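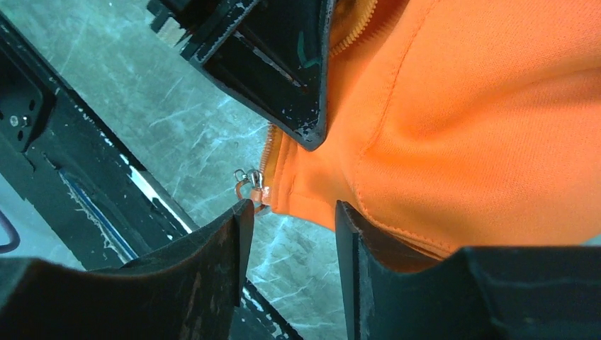

Tant que les doigts n'accrochent pas la doublure, le reste se règle au logiciel, répètent les opérateurs de l'atelier Dralatex à qui leur demande ce qu'ils attendent d'une pince. Les fournisseurs parlent plus volontiers de force de serrage et de temps de cycle. Entre ces deux façons de juger, l'entreprise a choisi de faire ses propres essais.

Dralatex trie et plie des vêtements pour des enseignes de location. Son cahier des charges tient en une page : saisir un vêtement posé en tas, trouver un bord, le présenter à plat. Deux pinces ont été retenues pour la comparaison, la Plistosley et l'Odoi, montées tour à tour sur le même bras et pilotées par le même contrôleur, un Bavik. Chacune a fait 128 prises, avec 6 types de vêtements, du tee-shirt au sweat zippé.

Le sweat est la pièce que tout le monde redoute. Le molleton fait des plis épais qui cachent les bords, et la fermeture à glissière change de raideur selon qu'elle est droite ou courbée. Un curseur en métal avec une tirette en tissu offre bien un repère à la caméra de poignet, mais un repère qui brille, et dont l'aspect varie avec l'éclairage. L'équipe a fini par baisser l'exposition et par viser l'ourlet, dont la couture se lit mieux sur un tissu uni.

La Plistosley a des doigts larges et plats. Elle tient bien les épaisseurs et laisse peu glisser le molleton. Sur un tee-shirt fin, elle prend souvent deux couches au lieu d'une, et il faut alors reposer la pièce. L'Odoi, plus étroite, sépare mieux les couches mais pince parfois trop près de la fermeture. Ses patins s'usent aussi plus vite : il a fallu les changer après 100 prises, contre aucun changement pour sa concurrente.

Reste la question de la caméra. Placée au poignet, elle voit le tissu de près au moment où cela compte - et elle voit aussi beaucoup la pince. Sur certaines vues, les pièces noires occupent une bonne part de l'image et masquent un morceau de la glissière. Une seconde caméra, fixée au-dessus de la table, a été essayée en complément. Elle aide à choisir le point d'approche, beaucoup moins à vérifier la prise.

Le contrôleur Bavik a demandé un réglage plus long que prévu. La boucle d'effort tournait à 30 hertz dans la configuration livrée, trop peu pour arrêter les doigts avant que le tissu ne se tasse. Une mise à jour a corrigé ce point en cours d'essai, et les premières prises ont été refaites.

Dralatex penche pour la Plistosley sur les vêtements épais et garde l'Odoi pour le linge fin, sur un second poste. La commande n'est pas signée. Une nouvelle série est prévue en avril, avec des patins plus souples et des manteaux doublés.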